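Bar Prep Station, Bench Tests

Apr 25, 2019. Notes and pictures by Johannes Msimang.

Skollatix asked whether a two-armed machine can take over the dull part of bar prep: pick up a jigger, measure, pour, set it down. The Somer task list has 695 entries. Measuring by jigger is one of the shorter ones and still among the hardest to score.

Cutting board, lemon, cup and jigger, with two arms: 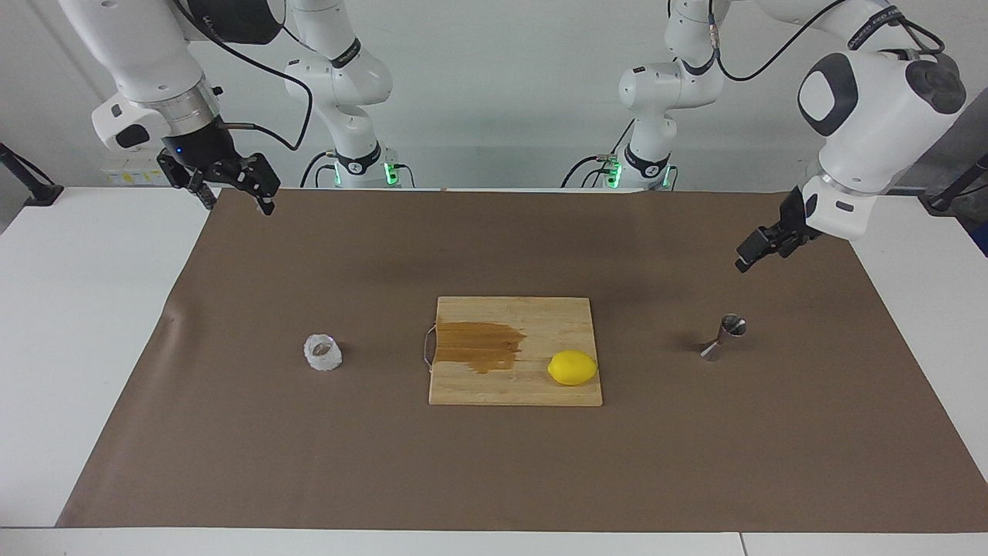
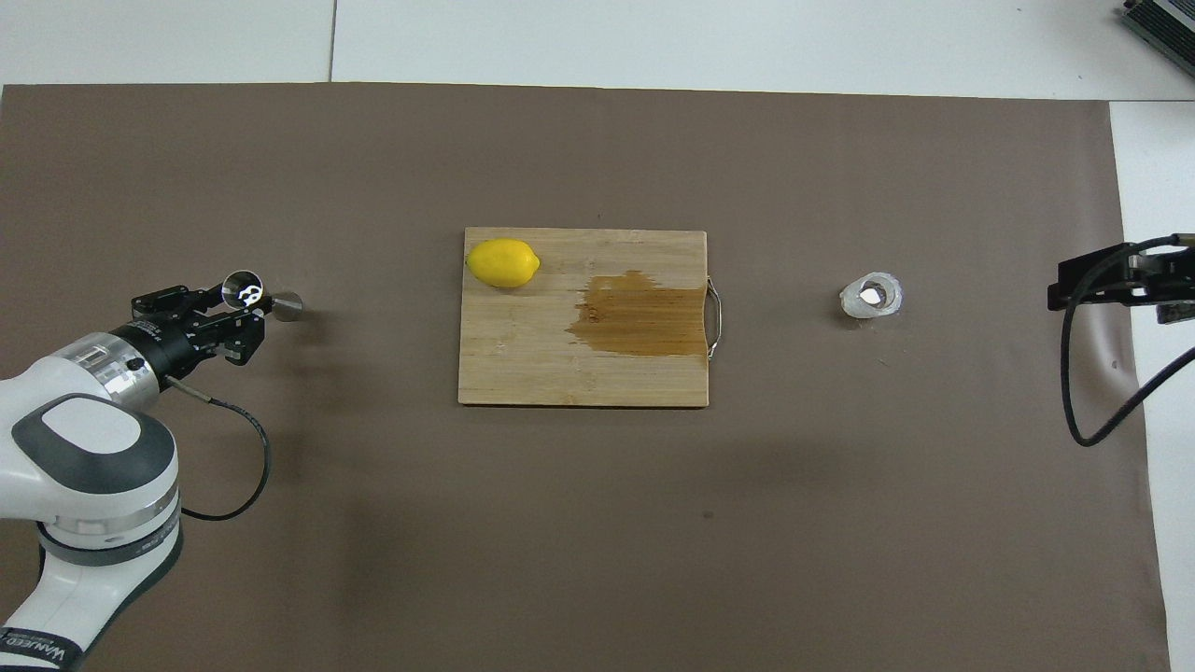

Scoring follows the Pangilinan sheet. A grasp counts if the jigger stays level for 2 seconds. A pour counts only by weight, read before and after. Of 972 logged attempts, about 900 passed the grasp test. Pour results are held until November, when the Sernen scale has been recalibrated. Wiping down the board is still done by hand.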